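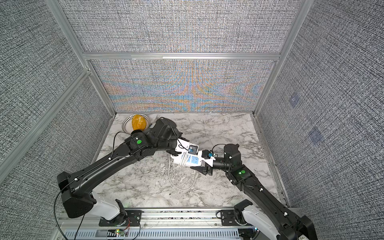

Power strip over the marble-patterned tabletop

Ticket 237: Magenta cast on Plaken giclee prints
Product: Lemell Print Layout
Status: Open, waiting on customer
Assigned: Tymofii Kostiuk

Customer reports a magenta cast in the gray washes of a scanned ink drawing series. Screen proof is neutral. Affects matte cotton paper only. Scans are 16-bit TIFF, 700 ppi, embedded profile present.

Step 1. Printed the customer's file with driver color management off. Cast reduced, still present in the light grays.
Step 2. Nozzle check clean. Head alignment run, no change.
Step 3. Found the Rudinmont gloss profile assigned to the matte queue. Replaced it with the Esteves matte profile and restarted the queue.

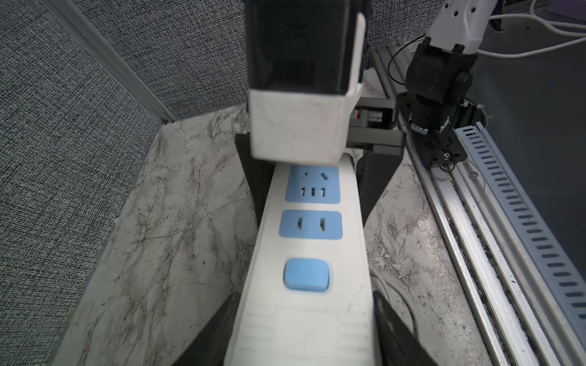
White power strip, light blue sockets and switch

Reprinted sheets 3 and 6. Sheet 3 is neutral. Sheet 6 has slight banding in the lower wash.

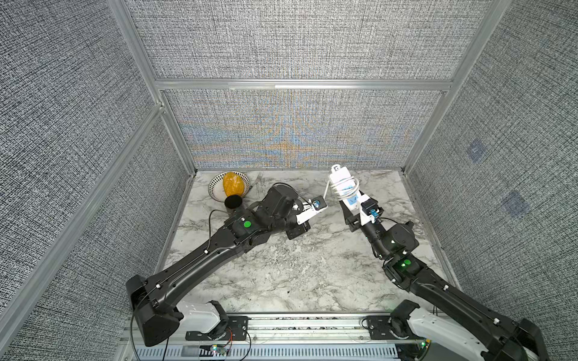 Banding on sheet 6 does not follow the print head pass width, so the resampling setting is the next suspect. Set it to bicubic and turn off output sharpening before the next proof. Attach both proofs to this ticket, unlaminated.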